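The Grey Bin

By the time Tatsuya Ebihara got to the Banthorpe sale it was past three in the afternoon and everything worth having had gone. He had expected as much. The leaflet had promised over 1000 lots of household goods and curios, and in his experience the word curios meant ashtrays.

He walked the length of the hall anyway. There were chairs with the wrong legs. There was a box marked GRANDARD CHINA, COMPLETE, which he opened, and which was missing the lids to both tureens and every one of the saucers. He closed it again.

"It's complete apart from that," said the woman at the table.

"Apart from what?"

"Apart from what's missing."

He asked about lot 639. She ran her finger down a list, licked the finger, and ran it down again.

"Contents of a playroom," she said. "It went to store in January. Mr Ng wanted it out of the way. You'd have to take it as it comes."

"It says here there's a blue bowl."

"Then there'll be a blue bowl."

Tatsuya doubted it. His sister had rung twice about the bowl. She was certain it was the one their mother used to mix pancakes in, given away with the toys when the house in Fonen Road was cleared, and she was certain because she had seen a picture on the sale's page, very small, between a standard lamp and a rowing machine. She was certain of a great many things. She had once driven to the coast for a teapot that was, when she got there, a different teapot.

"Blue bowls are common," he had told her. "They must have made thousands."

"Not with a dinosaur," she said.

He had to concede the dinosaur. It had been his. It used to live in the bowl when the bowl wasn't wanted for anything else, and their mother would tip it out on the draining board before she cracked the eggs, and as far as he could recall she never washed the bowl in between. But other children had dinosaurs, and other mothers had draining boards. He didn't see that you could build a case on it.

The woman found the page for him on her own telephone and held it at arm's length. He took off his glasses and put them back on.

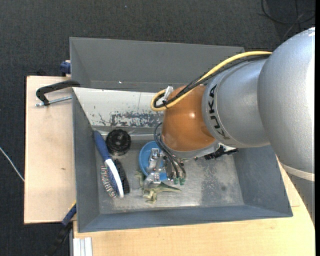 Lot 639. Blue bowl, toy dinosaur and other small items, in grey metal bin.

He looked for a long time at the tail. His had had a long pointed tail. So had most of them, he supposed; it was what one paid for. The colour was near enough, a sort of green going to tan, though he would have sworn his was greener, and he distrusted himself on that, having last seen it when he was eight.

"That's the one, is it?" said the woman.

"It's a round blue bowl," said Tatsuya. "I'll go that far."

"There's been interest."

"From whom?"

She turned the list over, as if the interest might be written on the back.

"How much?" he said.

"Twenty for the lot. You can't split it."

It was too much for a bowl and a toy. He told her so, and she agreed with him quite readily, and neither of them moved. Outside, someone was trying to get the rowing machine into a hatchback.

He thought of ringing his sister and decided against it, as she would only cry and then ask whether there was a chip in the rim. He couldn't see one. He could see the left side of the rim and not the right, and it would be on the right, if it was there at all. He had dropped it himself, on the kitchen step, and blamed the cat.

"Do you take cards?" he said.

She didn't, so he went out to find a cash machine.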